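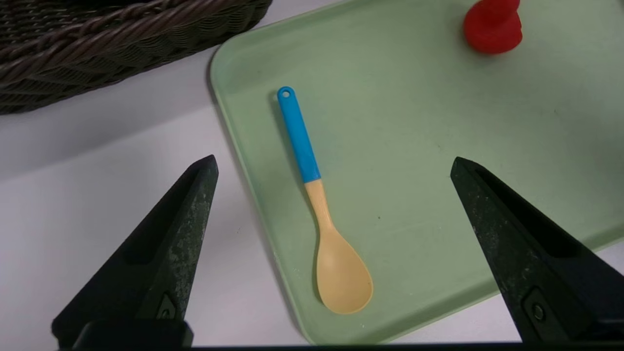 Figure 4. Spoon on the green tray, with the wicker basket behind it.

3.2 Table layout and items

Each setting used one light green plastic tray on a white tabletop. The raised rim gave a fixed border for the small items, and the flat interior let them be placed at any angle. Trays were reused through the whole study and were not replaced for light marks or scuffs.

The spoon in Figure 4 is plastic, with a blue upper handle and a pale tan bowl. The colour change falls on a straight line across the handle, and we took this line as the reference point when recording how the spoon lay – bowl end first, then handle end. The hanging hole near the tip was not used in any of the layouts. A red rubbery item shared the tray with the spoon in this layout.

The basket stood on the table beside the tray, never on it. Its dark brown weave was easy to tell apart from the tray, but small items tended to catch in the strands during tidying. In August we therefore changed the order of work so that cutlery was put away before the other items. The 25 layouts recorded under the earlier order are reported separately in Section 4. Of these, 21 included a spoon.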